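Search posts Search Clear

Tendard Community Centre
Thursday's tabletop soccer afternoon begins at 2 in the Mridha Room. Children aged seven and under are welcome with an adult.

The striped green mats and small goals are now available for loan to families. Please return each mat flat – folding damages the surface. 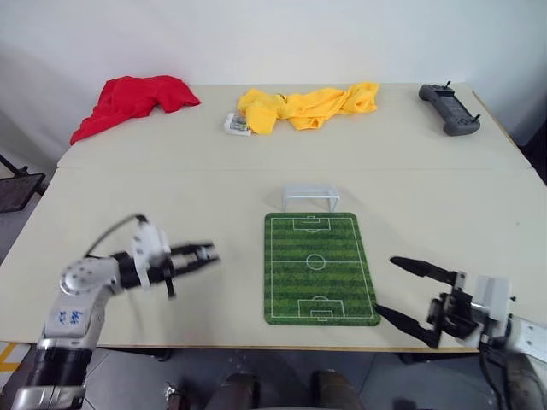 Do players need to bring their own bibs or shirts?

Red and yellow team colours are supplied at the door and collected after the final match.

Tables will be set out by İlker Gezer, Programs Coordinator. Each match runs for six minutes, with a short break between rounds.

The program has now welcomed nearly 500 participants. The Centre thanks all families for their continued support.

Contact us | © Tendard Community Centre | Back to top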